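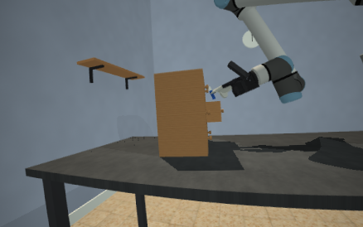 Small wooden cabinet with round knobs, one drawer open.

Urkley Furniture Repairs: questions we get asked

Do you take small pieces?
Yes. Bedside cabinets, spice drawers, jewellery chests and sewing boxes make up most of our work. Large wardrobes go to our other workshop at Umwood, so please ring before you load the van.

My drawer sticks. Do I need a repair?
Often not. Take the drawer out and rub a plain candle along the runners and the bottom edges of the sides. If it still catches, look for a shiny patch on the wood, which marks where it rubs. Sand that patch lightly and try again. Drawers that only stick in July are swollen with damp air and should be left alone until the weather dries.

A knob keeps coming loose. What can I do?
If it is screwed from behind, tighten it from inside the drawer. If the hole has worn wide, pack it with a matchstick and wood glue, leave it overnight, then refit the screw. Old glued-in knobs need the dried glue scraped off first.

Can you match a missing knob?
Usually. Bring one of the others with you. We keep a box of old ones and can turn a new one if nothing fits. A turned knob takes up to 3 weeks.

How much does it cost?
The minimum charge is £25. A full strip and refinish of a bedside cabinet is £200, or £290 if the veneer needs work. We give a written price before starting.

Do you collect?
Only within the town. Please empty all drawers and tape them shut.

Do you treat woodworm?
We do, but tell us when you book. Pieces with live worm are kept in a separate shed.

Prices last checked March 27, 2025.

Comments (3)

Griet Desmet
The candle worked on my mother's chest. Took five minutes.

Rhys Hollis
Is the £290 for one cabinet or a pair? I have two with lifting veneer on top.

Rangi Cartwright
@Rhys I paid per piece. They did knock a bit off the second, so ask. Parking is round the back by the way, the front is permit only now.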